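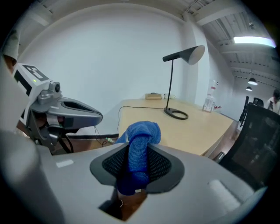
Defne Bayram has cleaned other people's apartments for 14 years, and she has one answer to nearly every question about wiping furniture: a blue microfiber cloth. I went in doubtful. I own a drawer of old T-shirts and they have never let me down.

"They leave lint," she said. "You just don't look at your tables from the side."

We met at Rendness, the shared workroom where she teaches a Saturday class on home care. I asked her what a microfiber cloth does that an old cotton one can't. She said it picks up dust instead of pushing it along. I said that sounded like the back of a package. She didn't argue.

"Sure, the packages lie about plenty. They say you never need soap. Try that on a stove."

Her rule for a pale wood table is a barely damp cloth, then a dry one, always along the grain. Lamps get the dry cloth only, and she unplugs them first. Black shades are the worst, she said, since whatever is on them shows. She starts at the top of the shade and works down to the base, and she lifts the lamp to do the table under it. I asked how many of her clients lift the lamp. "Two, maybe."

Then there is the matter of price. Miker sells a cloth for five dollars, and Bayram used to buy them by the pack. In March she switched to a cheaper one from a wholesaler and says she can't tell them apart. Her colleague Iulian Surdu can, or claims he can.

"The cheap ones go stiff," Surdu told me. Bayram's reply was that he washes them with fabric softener. He admitted to this — "sometimes" — and she looked at me as if that settled it. I'm not sure it did. Neither of them has ever washed the two kinds side by side, and I'd want to see that before I took a position.

I also asked about color. Bayram keeps blue for furniture and will not let it near a bathroom. It sounds fussy, but I couldn't come up with a good objection.

What I still don't buy is the claim that a good cloth lasts for years. Hers get tossed when the edges curl, and she couldn't say how long that takes. "Until I don't like it anymore," she said.

I took one home and tried it on my desk, followed by a T-shirt on the other half. From above, I saw no difference. From the side, the T-shirt half had lint on it. I've kept the drawer anyway.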